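Stalthorpe opens tabletop sorting room for household reuse program

For immediate release, January

Stalthorpe, the household goods reuse service, has opened a sorting room at its Norkmont depot to handle cups, small kitchenware and household cloth donated by local residents. The room takes its first public drop-offs this month.

Donated goods were previously sorted on the floor of the main depot, alongside furniture and whitegoods. Small items were often mixed in with larger loads and had to be pulled out later by hand. Under the new arrangement they go straight to a covered tabletop, where they are laid out, checked and put into open plastic bins according to what they are and where they will go next.

Plastic cups and tumblers are the first category to be handled this way. They make up a large share of what arrives in mixed kitchen boxes, particularly after the summer holidays and at the end of university leases. Cups are set down upright and apart from each other so the rim and the inside can be checked for chips, cracks and staining. Colour is noted as well, as households collecting a starter kit usually ask for cups that match or at least come close.
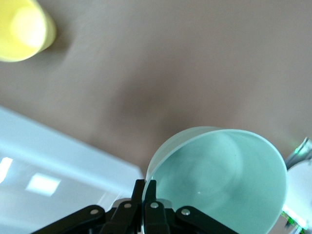

Cups are the item families run out of first, according to Hazem Benjelloun, and a plain plastic one in yellow or green will be gone from the shelf the same morning it goes out. Benjelloun added that odd cups are as welcome as full sets and that donors should not hold back a single cup on the grounds that the others have been lost.

Stalthorpe plans to put together 1000 starter kits over the coming year. Each kit contains 4 cups, along with plates, bowls, cutlery and a bundle of tea towels or other cloths. Kits are given to people moving into a first rental or setting up again after a period without stable housing. There is no charge for a kit and no limit on the number of children in a household who may be counted in the request.

Cloth is the second category. Tea towels, napkins, face washers and small household cloths are accepted if they are clean and dry. They do not need to be ironed or folded. Cloth goes into a bin at the side of the table and is sorted by size and fabric once the hard goods have been cleared. Pieces that are too worn for a kit are cut down and bundled as cleaning rags for use in the depot.

The work surface is covered in smooth brown paper. Staff at the depot tested bare benchtops and a rubber mat before settling on paper, which can be replaced at the end of a shift and does not show glare under the overhead lights. Open bins were chosen over lidded tubs so that the contents can be seen from standing height. The layout was drawn up with Kuhlmann, the fit-out firm that also supplied shelving for the Hestenach store. 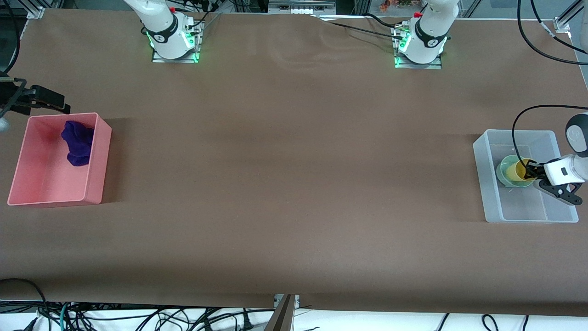
Two bins at the sides of a table sounds like a small change, Dušan Pavlović said, but it has put an end to cloth and cups being tipped into the same box and sorted twice. He would like to see the same layout used at Hestenach once the store there has finished its stocktake.

Residents who wish to donate are asked to follow the guidelines below.

Accepted: plastic cups, mugs, bowls, plates, cutlery, tea towels, napkins, face washers and small cloths.

Not accepted: baby bottles, non-stick pans with a damaged coating, knives without a cover, pillows, doonas and electrical goods of any kind.

Rinse cups and let them dry before packing. Mugs and other ceramic items should be wrapped in newspaper. Please keep cloth in a separate bag from kitchenware, and leave the bag untied so it can be checked at the counter. Boxes should be light enough for one person to lift.

Drop-offs are received at the Norkmont depot from 11 am, at the side entrance next to the loading bay. Parking in front of the roller door is limited to 4 vehicles at a time and is for unloading only. Donations left outside the gate after hours cannot be accepted.

Agencies wishing to request starter kits on behalf of a client should use the existing referral form. Requests already lodged do not need to be sent again.

Media enquiries: Stalthorpe communications desk, Norkmont depot.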